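Prothero — a word list of laundry and textile terms, collected in Stosham and Drekotberg. Plain UTF-8, tab-separated, one entry per line.

## Contents

- `terms.tsv`: 2,467 entries (headword, part of speech, gloss, source town)
- `variants.tsv`: 207 spelling variants, keyed to headword
- `sources.txt`: interview codes and printed sources

Entries under *jersey*, *hem* and *tuck* were merged in October. Old IDs still resolve.
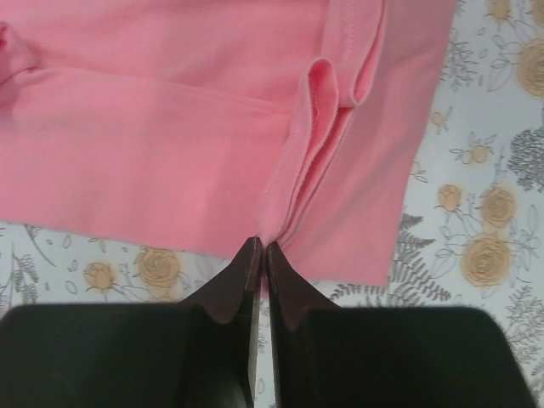 Does the list cover trade terms from the Ellix mill?

Only those also recorded in household use. Mill-only terms are held back until the glosses are checked.

## Known problems

Glosses longer than 200 characters are truncated in `terms.tsv`. Part-of-speech tags for Drekotberg verbs are inconsistent — treat `v` and `vt` as the same tag for now.

Maintained by Walter Carhuamaca. Send corrections as a patch against `terms.tsv`, with the headword ID in the subject line.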